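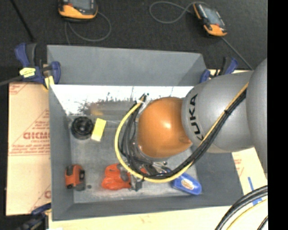 KUKA arm drops vacuum partway through bin picks, hose loop suspected

Posted in Robot Cells > Faults and Stops
Asked by Gustitlow, 9/23/26

We run a bin picking cell with a KUKA arm over a gray bin that is clamped to the table. Mixed items, nothing heavy. The air hose and the cables come down the arm together, go under the wrist and loop back up on the other side. It ran fine for weeks on the old program.

After we changed the program so the arm can reach the corners of the bin, we started getting a fault. The vacuum signal drops in the middle of a lift, the part falls back in the bin, and the cell stops and waits for a reset. In the last test it happened 5 times in 200 picks. All of them were picks close to a side wall. Middle of the bin is fine.

What I have done so far:

Changed the suction cup. No difference.
Cleaned the vacuum filter. It was dirty, but no difference.
Slowed the lift to half speed. Fewer faults, still there.
Swapped the vacuum sensor with the one from our other cell. The fault stayed on this cell.

I looked at the hose with the arm parked and can't find a cut or a kink. The supply pressure at the wall does not move. Is there a setting in the program I should be looking at, or is this the hose? I would like to avoid taking the whole bundle off the arm if I don't have to.

Zinum
Member, 722 posts

Check the hose first. You swapped the sensor and the cup and the fault didn't move, and it only shows up near the walls, where the wrist has to turn the most. A hose can look perfect when parked and fold shut at one angle.

Turn the vacuum on with a flat part held on the cup. Put the robot in manual reduced speed, with one person on the pendant and the enable switch, and step through one of the bad picks a point at a time. Watch the vacuum reading at each point. Stay outside the cell while it moves. If you need to look at the hose up close, let go of the enable switch, press the e-stop, and then go in. Don't put a hand in the loop to feel for a kink with the arm live. I have seen a glove pulled in that way.

If the reading falls at the same wrist angle each time, you have found it. Ours was folding right at the bottom tie. Somebody had pulled the tie tight to keep the bundle neat, and the hose had no room to slide when the wrist turned. We cut the tie off, put on a wide hook and loop strap, and left it loose enough that the hose moves through it by hand.

Also look at where the low point of the loop goes on those corner picks. If it hangs lower than the gripper at any point, it can rub on the bin rim or catch on a clamp handle. A rub mark on the outside of the hose would tell you that.

Villuston

Sounds like the pump. Replace the pump.

Cho
Maintenance tech

I wouldn't buy a pump yet. A weak pump would give you trouble in the middle of the bin too.

Agree with checking the wrist angle. The corner points were probably taught with the wrist turned the long way around. Look at the last axis in your fault log. On ours it was sitting at 245 degrees on the bad picks - legal for the robot, but far too much twist for the hose. We retaught those points so the wrist comes in from the other side, and put a software limit on that axis so a new program can't do it again. Run it slow with the bin empty after you change the limit.

If the hose has been folding in the same place for a while, replace it even after you fix the path. It stays soft at that spot and will fold again. Write down the tie positions before you take the old one off.

And check the cables in the same bundle. If the hose is being twisted, so are they, and a broken sensor wire gives you the same fault with good vacuum. Compare the sensor's own display to what the controller sees when it drops.

Gustitlow

Stepped through two of the bad picks. The reading falls almost to zero when the wrist gets to the far end of its turn and comes back when I turn it the other way. Sensor display and controller agree, so I think the wires are OK. New hose is ordered and I am reteaching the corner points before it goes on. Will leave the cell on middle picks only until then.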